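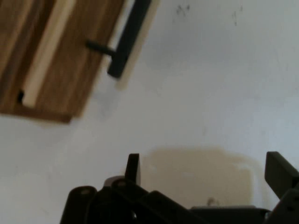
The Envelope From My Old Pension, and What We Finally Did With It

Oct 12, 2022 | by admin
Filed under: Retirement, Our Money, Long Posts (Sorry)
6 comments

I've been promising a post on the pension since the summer, and a few of you have written to ask whether I fell down a well. I did not! I've been doing arithmetic at the kitchen table, which at my age feels similar.

For those who came in recently, I worked at Pliltex for 11 years, back when my kids were small and I still owned a slide projector. It was a good enough job with a pretty good cafeteria, and along with the cafeteria came a pension, the old-fashioned kind where the company sends you a check every month for the rest of your life. I left long before retirement age and more or less forgot about it, apart from the yearly statement that I put in a drawer and never read. Then in the spring a very thick envelope arrived from Flundever, the outfit that handles the plan's paperwork now, and it said I could take my benefit as a lump sum if I wanted to. One check and then we'd be done with each other.

My first feeling was that I'd won something. The lump sum was a bigger number than I'd ever seen with my own name next to it, and I walked around the house for a day or so redoing the bathroom in my head. My husband let me finish the bathroom and then asked what the monthly amount was. I didn't know. It was on a later page, in smaller type, and I'd stopped reading when I got to the big number. (I think a lot of people stop reading when they get to the big number.)

So we sat down and read the whole thing, start to finish, over two evenings. The choices came down to these:

- the lump sum, either paid to me directly or rolled into an IRA
- a monthly check for my life only
- a smaller monthly check for my life, with 50 percent of it going on to my husband if I die first
- a smaller check yet, with the whole amount going on to him

The life-only check was naturally the fattest of the monthly ones, and it's tempting until you picture the other person opening the mailbox after you're gone. My husband would have had to sign a form in front of a notary agreeing to get nothing. He said he'd do it if I thought it best, and I said I'd known couples who did just that and I had never liked how it came out.

Now, the lump sum. The question I kept getting stuck on was how you compare a pile of money with a stream of it. What helped me most was turning it around and pretending I already had the pile. If I walked into an insurance company with that check and asked to buy a monthly income for life, with half continuing to my husband, what would they give me? I got a few quotes, all of them free, though one came with a very persistent young man on the telephone. Every one was lower than what the pension was offering. The gap wasn't enormous but it was there each time, and it told me the pension was giving me a fair deal for what I'd be giving up.

Then I did it the other way, the way my brother-in-law does everything, and supposed we invested the pile ourselves. He's certain he could earn 6 percent on it every year without getting out of his recliner. Maybe so. I've been watching our own accounts since January, and I'll just say it hasn't been a year for certainty. When I put 6 percent in the spreadsheet the lump sum looked fine well into our old age. When I put in something stingier, and had the bad years come first, it ran dry while one of us was quite possibly still around and wanting groceries. The order the bad years come in matters so much more than I'd understood. I ran it over and over in Dong, the little planning program I've complained about here before, and I take back about half of what I said about it, because it lets you move the bad years around and see what happens. The other half stands. The printing is still awful.
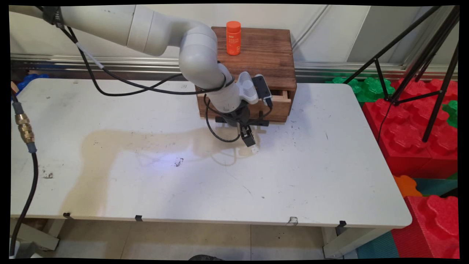 A robot arm over a white table, with a dark wooden box toward the back.

There's one more piece I hadn't known a thing about, and I'd like to pass it along in case your own envelope is sitting in a drawer. Lump sums are figured using interest rates, and when rates go up, the lump sum goes down. The monthly check stays put. It's only the price tag on it that changes. Most plans don't refigure this every day; they lock in a rate for a stretch and then reset it. Ours resets in February, and the very patient woman on the phone at Flundever told me that with rates where they've gone this year, the new lump sum would almost surely be smaller. So if you're leaning toward the lump sum, do call and ask when your plan resets and which month's rates it uses. They may make you hold a while. I listened to the same flute song all through making a meatloaf.

I should be fair to the lump sum, which is the right answer for plenty of people. If your health is poor, or you're single and want to leave something to somebody, the monthly check can be a bad bargain. It stops when you stop. A pension like ours doesn't go up with prices either, and after a year of paying what we've been paying for eggs and gas I don't need to tell you what that means. The check that looks comfortable today is going to look thinner later on. That was the strongest argument on the other side and it kept me up a night or two.

What settled it in the end was looking at everything else we have. Social Security does get its yearly raise, so that part is covered for inflation. Our savings, which are mostly split between the IRAs and a CD ladder at Pratska, our credit union, can be dipped into as prices climb. What we didn't have enough of was plain steady income that comes in no matter what the market is up to and no matter how foggy either of us gets. I took care of my mother's bills for her last 5 years, and watching her try to make decisions about a big account when she could no longer keep the numbers straight has colored how I think about all this. A check that just shows up would have been a mercy for her.

So we took the monthly pension with 50 percent going on to my husband. The full survivor version cost more per month than seemed right for us, given that he has a small pension of his own. I filled out the form in blue ink, then read that it had to be black, then filled it out again.

A few odds and ends from the process. Make copies of everything before you mail it. Check that they have your start date at the old job right, because mine was off by a whole year and it took three calls and a very old pay stub to fix. If you do go with the lump sum, have it sent straight to the IRA and not to you, or they'll hold back a good chunk for taxes and you'll have a deadline to worry about. And please talk to somebody who isn't selling anything before you sign, which leaves me out only because I'm not qualified!

The first check is supposed to come after the new year. The bathroom is staying as it is for now, though I did buy a new shower curtain.

Next time I want to get into how we're handling the tax withholding on all this, so if you've been through it, tell me what you picked and whether you were sorry in April.

Share this post | 11 shares
Tagged: pension, lump sum, annuities, old paperwork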